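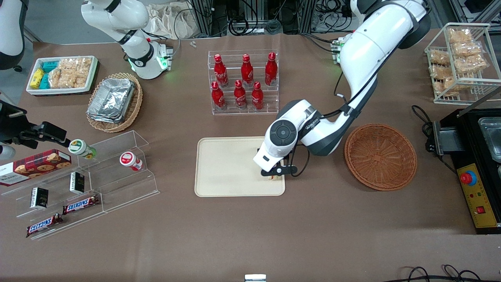 A tiered display stand is a piece of shop or table furniture that holds goods at two or more heights, arranged like a short flight of steps. It is used in small shops, canteens, market stalls and at home when food is set out for guests. The main purpose is to let the items at the back be seen over those at the front without being moved. Bottles are a common case: six red Coca-Cola bottles on a clear acrylic rack, three on the rear tier and three on the lower one in front, take up little of the table and all of them can be read from the customer's side. Jars are often shown on a stepped shelf of the same material, while packets of rice crackers may go on a wire rack with two levels.

Form and terms

The flat part on which goods stand is called the tread, and the upright between one tread and the next is the riser, both words being borrowed from staircases. The front edge may carry a low lip to stop round objects sliding off. A stand with closed risers is usually called a stepped display or riser block. One with open sides and separate shelves is called a rack. In everyday speech the words stand, rack and shelf are used for all of these.

The height of the riser depends on the goods. For jars and small tins a low step is enough, as only the label needs to show. Bottles need a taller step, or a slope, so that the necks in the front row do not hide the labels behind.

Materials

Clear acrylic is widely used for small stands. It is light, can be bent with heat and lets light through to the lower tiers. It scratches easily and is cleaned with a soft cloth and mild soapy water. Window sprays containing ammonia or alcohol can cause fine cracks known as crazing, mostly along bends and glued joints.

Coated steel wire is stronger for its weight and does not show dust as much. Small items can fall between the wires, so wire racks are better suited to bags and packets than to loose goods. The coating wears first at the feet and at the welded corners, where rust may then begin.

Wood is the oldest material for stepped stands and is still common on market stalls. It needs a sealed surface if it is used near food. Wicker is seldom made into tiers, but round baskets are often placed beside a stand to hold things that stack badly on a step, such as foil food trays with lids.

History

Stepped shelves for crockery and preserves were kept in larders long before they were sold as shop fittings. In the market town of Jarholm, a household inventory of 1675 lists "one stair of boards for pottes", which is taken to be a stand of this kind. The town's grocers later used painted wooden steps in their windows, and two of these are kept in the local museum.

Factory-made stands became common with self-service shopping. The firm Grgić began with wire racks for bakeries and moved into clear plastic stands when its customers asked for something that could be wiped down between deliveries. Its Vasia range, sold in flat packs, had treads that slotted into two side panels without screws. The first version, Vasia 101, was 600 millimetres wide and was made for shop counters. It was withdrawn after complaints that the slots loosened, and the later versions were glued.

Arrangement

Goods are normally placed with the tallest at the back. Where all the items are the same height, as with bottles of one drink, the steps do this work by themselves. Heavy items go on the lowest tread if the stand is light, and a full rear tier should be loaded after the front one, as an acrylic rack with weight only at the back can tip.

Boxes and packets of snacks are often kept in a shallow tray next to the stand. A tray is quicker to fill and can be carried away whole, but the contents at the bottom are hidden and tend to be sold last. Many shopkeepers use a tray for spare stock and the tiers for the goods they want noticed.

A plain cloth is sometimes laid under the display. It stops the feet from marking the table, though a thick cloth can make a narrow stand unsteady.

Regional use

In Skirkier the stepped stand is known as a "stair" and is brought out for family parties as well as for trade. Drinks are put on the upper steps and sweet things on the lower ones, within reach of children. Stands for this purpose are hired out by the day in December, together with trays and baskets.

See also: Cake stand; Plate rack; Shop fittings; Spice rack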